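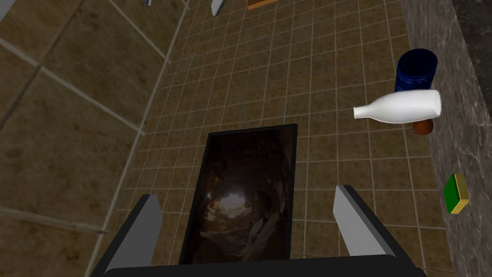

A simulated kitchen counter from the wrist view, with the gripper open over a glossy black panel.

Flinach opens up its kitchen simulator

Robot software group Flinach has released Wiriya, its planning and perception toolkit for kitchen robots, and anyone can download it as of February 14, 2020. It comes with 200 ready-made counter layouts, and you can shuffle the bottles, jars and sponges on them as much as you like!

The part we're most excited about is how it deals with shiny surfaces. Reflections can fool a depth estimate badly, and Wiriya lets you turn them up or down one surface at a time, then rerun the same reach and compare the planned paths side by side.

"I used to spend whole afternoons chasing a grasp that failed because of one bright spot," said Kerubo Mosoti, who wrote most of the planner. "Now I can replay it 2000 times over lunch — and see which step went wrong."

Early testers sent in 126 bug reports, and Ayane Ogura's team has closed nearly all of them. A slow memory leak in the wrist view renderer is still open.

Next up is a version with drawers and doors, planned for September. Zaid Tarawneh is collecting requests on the project forum, and layouts made by users are very welcome.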